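We use cookies to remember your settings. Accept

January 7, 2018 · posted by Maeve Mulligan · 2 min read

Has anyone tried the Sekisum two-arm kit for making beds? I have a small guest house and the trial costs 651 euro. Is it worth it?

Shivam Sandhu
We took the trial for 14 nights. Sheets it does not do well — the corners stay loose. Pillows are fine, but slow. Ask them to set the arm height at your own bed, this is not included unless you ask.
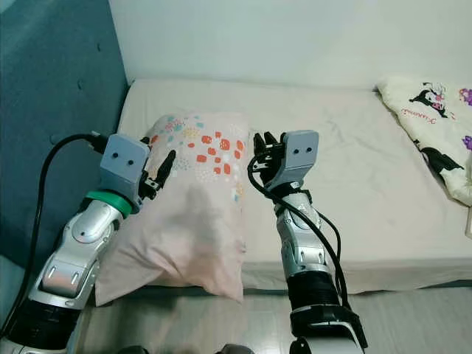

Sekisum arms on both sides of a pink pillow, by the teal headboard.

Tadhg Keogh
Too dear. Try Nandport, they answer the phone.

Sign up for our newsletter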